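October, evening

Slept badly and got up at six. The boiler was off again, so I lit the stove and sat with the choir accounts until it was light enough to see the garden. We have 1146 in the hall fund, after the piano tuner. Ginevra Sartori wants to spend it on new folders. I would sooner put it toward the Christmas concert, and told her so on the phone. She said she would think about it – she won't.

Walked to the post office before lunch. The road past the orchard is open again but they have left the cones lying in the ditch. Bought stamps, a loaf and a bag of onions. My knee held up fine going down and complained all the way back.

Gaetano Pagano came by at two with the scores he borrowed in the spring. Three are missing, all alto parts. He thinks they are in his sister's car. We went through the program together and cut it to 8 pieces. The long Latin one is out. I'm sorry about it, but the tenors have never once come in on time at the second page and there are only five rehearsals left.

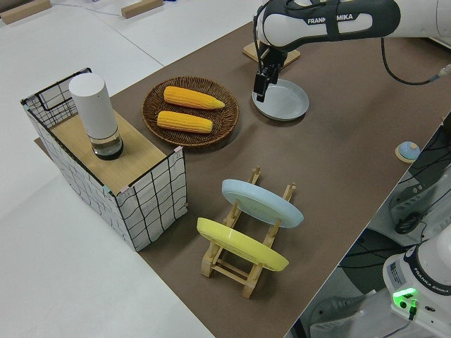
After he left I made soup with the onions and copied out the alto line for the opening carol by hand. My writing is worse than it was last year. Did two pages and stopped when my eyes got tired. The rest can wait for the morning.

Rain started after supper. Brought the geraniums in and put them on the landing. Must call the boiler man before nine, and ask Ginevra for her spare key to the hall.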